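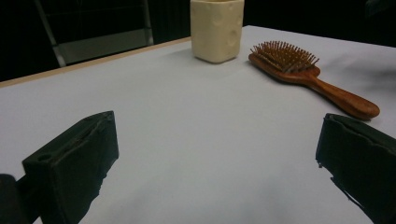
For most of this year I have been trying to find out how much the order of demonstrations matters when you train a policy from hand-held gripper data. It sounds like a small question and for a long while I treated it as one. The task is simple: two things on a white table, and the policy has to put one of them next to the other. In the set I've spent the most time on, the pair is a cream cup with round dents all over it and a wooden hairbrush. The brush is the harder of the two. It lies flat, it has a head full of pins at one end and a smooth handle at the other, and where you choose to close the fingers decides more or less everything that follows. The cup stands up and can be approached from several sides without much thought.

We have 1,645 demonstrations that passed the checks. Lesego Fourie and I recorded most of them, and Ratree Chaiyaporn did the rest on evenings when neither of us could face it. I called the set Jundlow, for no good reason, and the name has stuck.

The usual thing is to shuffle all the demonstrations and train on the lot. What I wanted to try was sorting them first by how much the person hesitated. You can get a rough measure of that from the finger opening over time. A confident grasp closes once. A hesitant one closes a bit, opens again, shifts, closes. I wrote a short script that scores each recording on this and nothing else. It doesn't look at the pictures at all.

Then there were 2 training runs. One got everything shuffled. The other got the confident recordings first and the hesitant ones mixed in later, once the loss had flattened. Both had the same number of steps and the same settings, and I left the learning rate alone although I was tempted.

I expected the sorted run to be better on the cup and the same on the brush. It was the other way round. On the cup I can't tell them apart. On the brush the sorted run goes for the handle far more often and lets go of it less. The shuffled run tends to drift towards the middle, where the handle meets the head, and then dithers. Each policy had 96 trials, split evenly between the objects, with the starting positions drawn up beforehand by Bezawit Shiferaw so that I couldn't be kind to my own idea.

I'm not putting a percentage in this post. The trials were scored by me, from video, and Riaan Dlamini has agreed to score them again without knowing which policy is which. When I've got his numbers I'll put both sets up side by side.

My guess about the cause is fairly dull. When people record the brush they don't agree with each other. Lesego nearly always takes the end of the handle. I take it closer in, and I hesitate more, because from my angle the fingers hide the bit I'm aiming for. If you shuffle, the policy sees both habits from the first step and settles on something in between, which is a poor place to hold a hairbrush. If you sort, it sees mostly Lesego to begin with. So it's quite possible that I haven't measured anything about hesitation and have only found out that Lesego is better at this than I am. Precious Msimang said as much when I showed her the plots, and she was right to.

The way to check is to sort within each person. Take my most confident recordings and Lesego's most confident, in equal shares, and start with those. If the effect goes away, it was about the person. I've got that run queued now. It needs 4,000 more steps than the others because of a mistake I made in the first config, so I'll have to redo the shuffled one to match, which is annoying but there's no way round it.

A few notes for anyone trying something similar.

The hesitation score is sensitive to how often you sample the finger opening. I had it too high at first and it was mostly scoring jitter. Smoothing fixed that, but I then had to throw away a week of plots.

Don't sort by length of recording instead. I tried. Long recordings are often long at the start, before the hand has gone anywhere, and that tells you very little about the grasp.

Keep a note of who recorded what. We nearly didn't. The first few batches only had a date on them and Ratree had to go back through her notebook to work out which were hers.

The scoring script is short and I'm happy to send it to anyone who asks. It needs tidying, and the comments are partly in Afrikaans. The next post will have the per-person runs in it, assuming the machine stays up.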